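Teaching a Robot to Tie a Knot: Our Spring Project Report

Team Gridholm, written up by Neelam Sisodia

I should say up front that I joined this project for the wrong reason. I needed one more lab credit, the surgical robotics section still had a seat open, and a friend told me there was free coffee. There was no free coffee! But I got hooked on suturing somewhere in the second week, and by the end of the term I was the one asking to stay late, so I guess it worked out.

Our assignment was pretty open. Each team had to pick one small piece of a surgical task, collect demonstrations of it on the teleoperated arms, train something on those demonstrations, and report what we learned. Some teams picked peg transfer. One team did cutting along a line, which was smart of them. We picked the handoff and first throw of a knot, because it looked so easy when the teaching assistant did it. She sat down at the console, passed the thread across, looped it, pulled, done. Then I sat down and spent most of an hour chasing one piece of thread across a practice pad.

We named the team Gridholm after a spreadsheet tab that had a typo in it (long story, mostly my fault). Our training code got the name Khamphan, and the older code we inherited from last year's class was called Voka. Voka will come up again, and not in a flattering way.

What we were trying to do

The short version: two instruments, one length of suture, one instrument already holding the thread and the other one coming over to take it. After the handoff, the first instrument wraps the thread and we make one throw. We didn't try for a full locked knot. I wanted to, and I lost that vote, and the people who outvoted me were right.

Breaking it into phases took us longer than I expected. We argued a lot about where "reach" ends and "grasp" starts. You'd think it's the moment the jaws close, but if you label it that way, the model gets almost no examples of the tiny settling motions right before closing, and those turned out to be the part that mattered. In the end we labeled four phases: approach, line up, close, and pull. Line up was the fussy one. If the jaws come in at a bad angle they push the thread away, and it slides off somewhere you can't reach without letting go of everything and starting over.
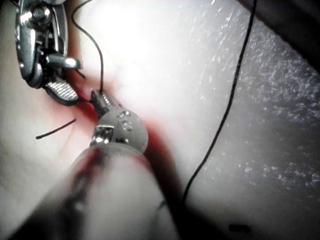 Thread is such a weird thing to work with, by the way. Everything else in our robotics classes up to then had been blocks and cups, stuff that stays the shape it is. Suture bends, it springs back, it curls up on itself, and it remembers how it was packed. We started pulling each new piece straight between our fingers before a session, which helped some. We also learned to keep the pieces short. A long tail feels generous when you're setting up, and then it wanders into the one spot where you need to work.

Collecting the demonstrations

We recorded 499 demonstrations. Yes, I know. We were going for a round number, and one file would not open no matter what we did to it, and by then our booking on the arms had run out. I've made my peace with it.

Three of us drove. I did the most, mainly because I had the emptiest mornings. The console takes real getting used to. The hand controllers scale your motion down, so you make this big sweeping move with your wrist and the instrument barely turns, and your brain hates it for the first few days. Then one morning it clicks and you stop thinking about your hands at all. I loved that part! I'd come in at 7:30 with my headphones and just do handoffs until class.

A few things we'd tell the next team about collecting:

Drive slower than you want to. Our early runs were me showing off, and the model copied the showing off.

Keep the mistakes. We threw away our failed runs for the first two weeks, and later we badly wanted examples of someone missing the thread and calmly going back for it.

Write down who drove. We could have sorted the data by driver in seconds, and we ended up doing it from memory and text messages.

Wipe down the cameras at the start of a session. I lost a whole morning of wrist views to one smudge.

Training, and the trouble with Voka

We started out on Voka because it already ran. It took in the overhead view and the joint positions and predicted the next motion. It was fine at the approach and terrible at everything after that. It would get both instruments into the neighborhood and then sort of hover there, closing on air. I have a video of it closing on air nine times in a row that made my roommate laugh so hard she had to leave the kitchen.

The overhead view was a big part of the problem. From up there the thread is just too thin, and the instruments cover it up right when you need it most. So Khamphan uses the wrist cameras too, and we also had it predict a short chunk of motion at a time, 20 steps, in place of one. The chunks made the movement a lot smoother. They also made it stubborn. Once it had committed to a bad grab, it would follow through on that bad grab with total confidence before looking again. We ended up running only part of each chunk and then predicting fresh, and that calmed it down.

Our first real training run was 800 steps long, which was way too short, but we were impatient and wanted to see something move. The next was 4000 and that's the version we showed in class. We could have gone longer. The shared machine was packed with everybody's final projects by then, and I got tired of refreshing the queue at midnight.

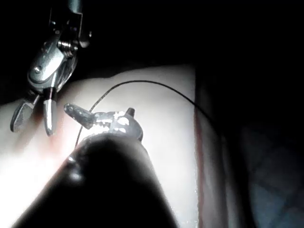 Why didn't you just program the handoff by hand?

We tried that for a few days at the start. A scripted motion goes to the same place every time, and the thread is never in the same place twice, so our script only worked when one of us had carefully laid the suture exactly where it was expecting it. Learning from demonstrations gave us something that could adjust a bit on the way in. It was still picky, but it was picky about fewer things.

How it went

In our final tests we did 20 tries with a person setting up the thread each time and nobody touching the controls after that. The handoff worked in 13 of them. The full throw worked in six. I was hoping for better on the throw, and I think we'd have gotten there with more data on the wrap, since that was the phase where the three of us drove most differently. I wrap toward myself. The other two wrap away. The model seemed to average us, and the average of those two motions is a little wiggle that doesn't wrap anything.

The handoff number I'm proud of. Two of those 13 were recoveries, where it missed the first time, backed off and came in again. We hadn't written anything to make that happen. It came out of the messy demonstrations we almost deleted, and I yelled loud enough that somebody from the lab next door came over to check on us.

We also tried swapping in a different practice pad from Andanport, which is what our department calls the storage room at the end of the hall. It was a shade darker than ours and a bit stiffer. The handoff mostly fell apart. We didn't have time to dig into whether it was the color or the stiffness, so I can't say much about it except that I'd mix up the pads from day one if I did this over. Same with the lighting. We left the light in one position all term because we liked it there, and then we had no idea what would happen if it moved.

What I'd do next

First I'd pick one wrap direction and make everybody stick to it. Then I'd collect a smaller set of demonstrations on purpose, just the line up phase, with the thread in annoying places. I'd like to try giving the model some sense of how hard it's pulling, too. Right now it only has the pictures and the joints, and when I'm driving I judge tension by watching the thread go straight, so it's probably doing something similar, but I'd be happier if I knew that for sure.

The Khamphan code and our labels are on the class drive in the Gridholm folder. The labeling guide is the file with "final" in the name twice. If you're taking the section next year and want to use our data, go ahead, just read the notes about the driver names first, and book your mornings on the arms early. They fill up fast in April.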